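Polling place readiness checklist - Adville district
Inspection 6/28/19
Inspected by: Hazel Park
Copy to: Panagiotis Petek, district elections office

Marks used: OK, FIX (must be put right before opening day), NOTE (no action needed yet). Premises are the Flitum Road community centre, main hall and side rooms. Last checked in November by the previous inspector.

1. Access and entrances

1.1 Step-free route from street to hall - OK. The ramp is sound and the handrail is firm.
1.2 Door width at the main entrance - OK with both leaves open. FIX - the left leaf does not stay open by itself. Needs a hook or a wedge that does not stick out into the walkway.
1.3 Separate exit for voters - OK. Side door to the car park, opens outwards.
1.4 Marked parking near the door - FIX. Two bays needed, paint has worn off one of them. Cones will do for the day if the council cannot repaint.
1.5 Outside lighting - NOTE. Checked in daylight only. Polls close after dark in November, so someone should go back in the evening.

2. Hall layout

2.1 Room for booths and queue - OK. 21 booths fit with a clear aisle down the middle. The old plan shows the check-in tables too close to the stage, use the new one.
2.2 Low booth for wheelchair users - OK.
2.3 Privacy - FIX. The end booths can be seen into from the balcony stairs. Turn them to face the wall or rope off the stairs.
2.4 Campaign material in or near the building - NOTE. A poster for the Pavliuk council campaign is on the noticeboard in the entrance. Allowed now, must come down before opening day. The centre has been told in writing.
2.5 Distance marker for canvassers - FIX. No marker on the path from the bus stop.

3. Ballots and equipment

3.1 Locked room for ballot boxes - OK. One key with the centre manager, one with us. Petek to confirm there is no third key.
3.2 Ballot stock - NOTE. Register for this polling place allows for up to 2,000 voters. Order should be checked against the new register when it is out.
3.3 Urko scanners - FIX. Seals on the carrying cases are intact, but the number on one seal does not match the log. Case set aside unopened.
3.4 Sockets and extension leads - FIX. 42 leads on the inventory, test labels out of date on all of them. Retest or replace.
3.5 Paper backup register - OK. Procedure is in the red folder.

4. Side rooms and safety

4.1 Fire extinguishers - OK, in date.
4.2 Fire exits - OK, clear on both sides.
4.3 First aid box - FIX. No eye wash, few plasters left.
4.4 Toilets - OK. Accessible toilet alarm cord tested and working.
4.5 Utility room - NOTE. Not for public use. Keep the door shut during voting hours and do not store election papers in it.
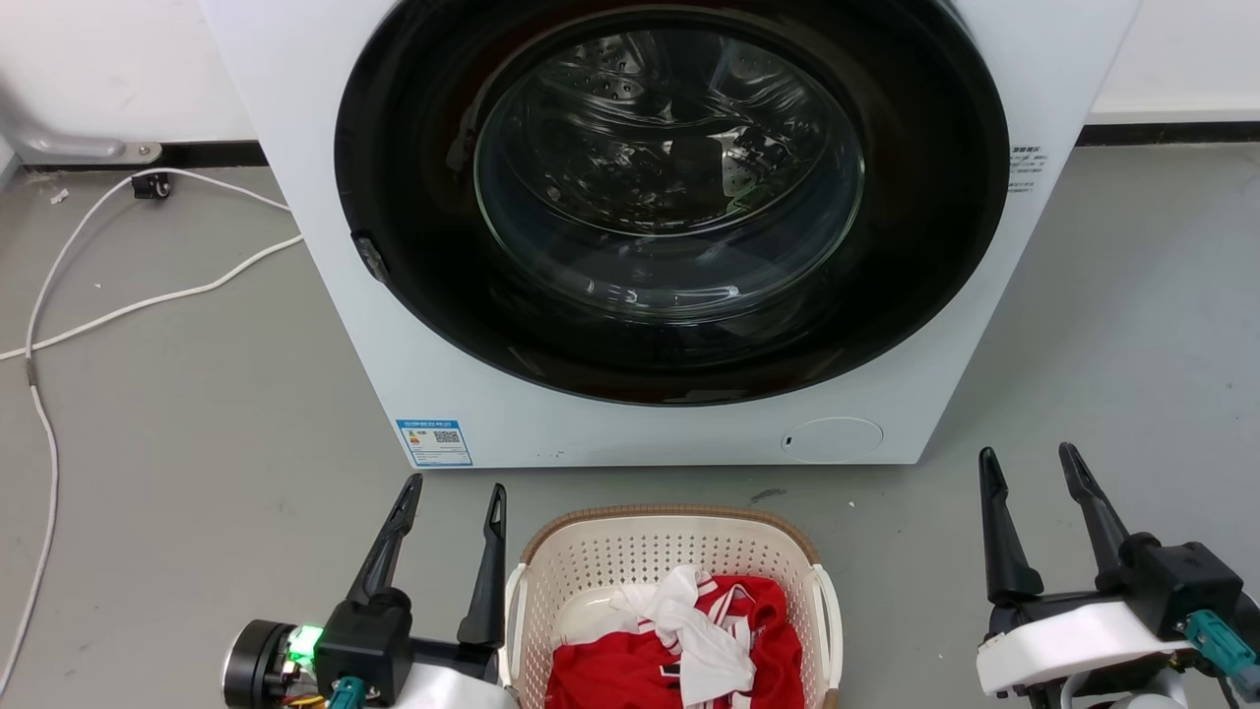
Item 4.5. Front-loading washing machine, door and lower front panel.

4.6 Staff rest area - OK. Chairs and a table. Poll workers should not leave lists or badges in there.

5. Comments

The building is suitable and I recommend keeping it. The most urgent item is 3.3, as the scanner supplier needs time to reissue a seal. Item 2.3 came up at the last check as well and was not dealt with. I would like the rope on site the day before, with a name against it.

Signed: H. Park

Related items
Poll worker training dates
How to report a broken seal
Canvassing near polling places: the rules
Moving a polling place: notice to voters
Adville district polling place list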